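Trying out the Judeck desk-tidying package, part one

I've been promising a few of you a proper write-up of Judeck for ages, and now that the kettle's on and the house is quiet I'm finally sitting down to it. For anyone new to the blog, Judeck is a simulator subscription for people like me who'd love to teach a robot arm a chore or two but don't have the money (or the floor space!) for a real one. You pick a room, you pick an arm, you pick a task, and off you go.

I went for the desk-tidying package, partly on the advice of Ottó Kozma, who has used it a good deal longer than I have and was very patient with my emails. It comes with 20 ready-made tasks and up to 3000 runs a month, far more than I'll ever get through on my old computer. My desk has a red mug, a few binders and a brown organizer on it, and I have to say it's a good deal neater than the one I'm typing at. 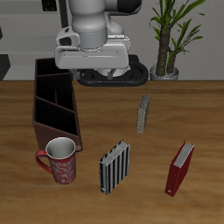

Getting it to pick things up

I started with the mug, thinking it would be the easy one. Well! The handle sticks out to the left, and you have to think quite hard about where the fingers ought to go before you start the arm moving. The striped binder is close by as well, so I spent a whole evening fussing over the approach and coming in straight from the top, which the manual recommends and which I'd of course skipped past.

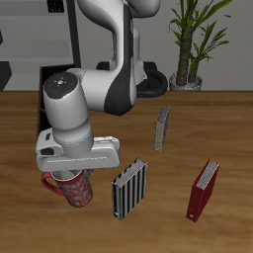
The speed setting helped me more than anything else. It's tucked away in the second menu, and I turned it down to 4, made myself another cup of tea and let it take its time. I do wish the manual put that on the first page. I also wish you could save your settings separately for each object, which the Groten package lets you do, though I found Groten much fussier to install and gave up on it after a weekend.

Next I want to have a go at the binders, and after that maybe the Ivville kitchen room, if it goes on offer again in September like it did last year.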